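Drerkcombe opens its robot room to visitors for the day

December 3, 2023 - I've been writing these announcements for Drerkcombe for a while now, and I have to say this is the first one I've been excited to type up! We held our first open day at the Colitance workshop, and 56 of you came through the door, which is a lot more than the 22 chairs we had put out. Thanks to everybody who stood, and to the two families who sat on the stairs and seemed perfectly happy there.

The main attraction was the arm. We know a robot putting a block into a box doesn't sound like much of a show (my own mother said as much on the phone), but people stayed and watched it far longer than we'd planned for. Some went off for coffee and then came right back to the same spot.

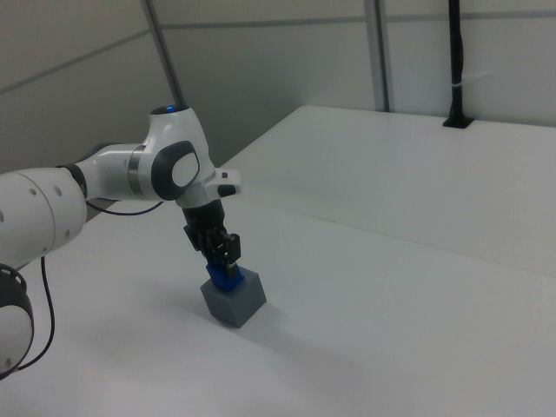
Damián Cárdenas, who runs our demonstrations, did the talking. He likes to start with the question of why such a simple job is worth doing at all. "You put a block in a hole without thinking about it," he told the first group. "The arm has to get the block over the hole, get it lined up and know when to let go. If it's off by a little, the block catches on the rim." Then he asked for guesses on how many practice runs his team had logged with that one block before the open day. The guesses started at ten and went up to a thousand. The answer was 393, and a boy who had said 400 took it as a personal victory.

We ran four sessions in all, each lasting 18 minutes, with time for questions after. Well, that was the idea - the third one ran so long that it more or less turned into the fourth. People wanted to know how fast the arm can go (faster than we run it for visitors), whether it gets tired (no, but Damián does), and what happens if someone moves the box while it's working. That last one got a long answer and a drawing on the back of a program.

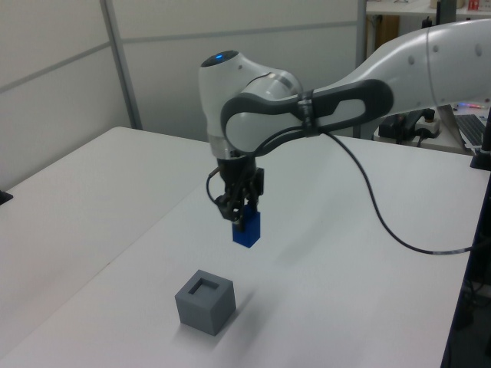
The blue block held above the gray cube with its square opening, at the Drerkcombe open day.

A few of you asked what all this is leading up to. The block work is part of our Monti project, where we're teaching arms to handle small parts that have to fit into other parts. Next on the list is Dokov, a set of trickier shapes that our team has been cutting and sanding for weeks. I've tried the star-shaped one by hand and got it wrong twice, so I'm not going to judge the robot too harshly.

We'll be doing this again in February, with more chairs and a sign on the side entrance so you don't all end up in the loading bay. Admission will be free, same as this time, and kids are welcome as long as they come with a grown-up. School groups should write to us ahead of time so we can set aside a session for them. The front desk at Colitance is also holding one green scarf and a child's left mitten, and we'd love to get both back to their owners.

About Drerkcombe: We build and test handling systems for small parts, and we show our work to the public at the Colitance workshop. Reporters who'd like to visit or talk with Damián Cárdenas can ask for the press office at the front desk.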